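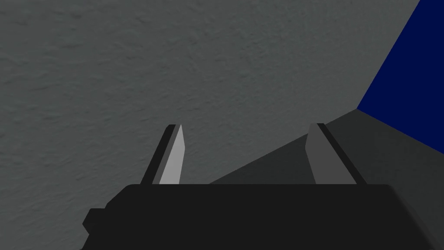 The fault at Partanen began in July, on a job the integration team had run for weeks without trouble. Their engineer, who looks after the simulated cells before anything goes to the shop floor, says the first sign was a gripper that stopped short of its part and then carried on as if it had picked it up.

"It closed on nothing, lifted nothing and reported a good pick," she says. "We'd have been happy with an alarm."

Out of 1617 simulated runs, 347 ended that way. The controller, Zelura, was reading finger position alone. A late change to the tool file had moved the closed limit by 2 millimetres, and that was enough for an empty grip to pass as a full one.

The part she was more worried about came afterwards. In some 62 of the bad runs the arm went on towards the next station with its fingers nearly touching the side wall. "On the real cell at Cenmont there's a guard there, and people work behind it," she says. "I rang them and asked them to hold the update."

They did, and the old tool file stayed in place. Her team has since added a force check to the grip step – if the fingers feel no load, the arm stops where it is and waits for a person to reset it.

Was the simulation at fault as well? "Partly. We'd set it up to count cycles and we hadn't asked it to look for the part." The same check is now being written for Enis, the smaller cell, which still uses position only.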